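What the picking cell will cost us this year

The budget for the picking cell is approved through July, which means I can stop writing memos about it and start writing newsletter items about it. Progress of a kind.

The arm was never the problem. It sits on the books as a line of its own and will go on doing so until everyone who signed for it has retired. What eats the money is everything hanging off the arm, and this year we have tried to put all of that on paper before it arrives as a surprise in somebody's inbox.

Gripper fingers come first. Plikska quoted us $1522 for a full replacement set, and Dustbridge came in at $2000 with a shorter wait. We took the cheaper one and will now find out how long "three to five weeks" is. Spare tips are $77 a pair, and Shamim Pirzada has asked for more pairs than I thought one arm could get through. I have learned not to argue with Shamim about tips.

Cable and ties are next. I had put in $80 for the year, a figure that got a laugh at the planning meeting, and not a kind one. It has been moved to "general consumables," where it can grow in private.

Then there is the new bin. Niazi will bend us one in heavier sheet with the same sloping sides, and Pekitz would like to sell us a whole stand to go with it – wheels, drawers, a shelf for a monitor. The stand is lovely. The stand is also a third of the service contract, so the bin stays on the table for now and we will look at Pekitz again once the fingers are paid for.

Objects for picking have no budget line at all. If you have small things at home in odd shapes that you won't miss, the box is outside Shamim's office. Please nothing with batteries, and nothing you expect to get back in the condition you left it.

Quotes for the service contract are due at the end of the month. I'm told the second year is always cheaper. I was told that last year too. 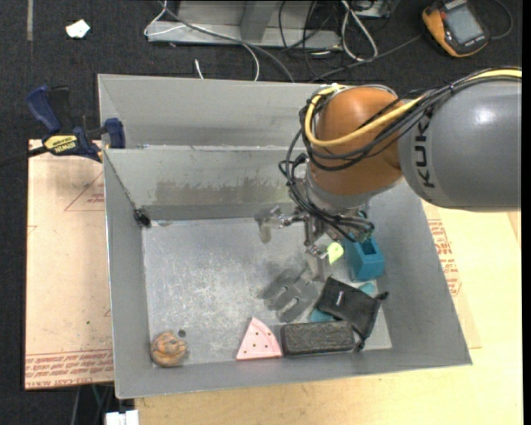
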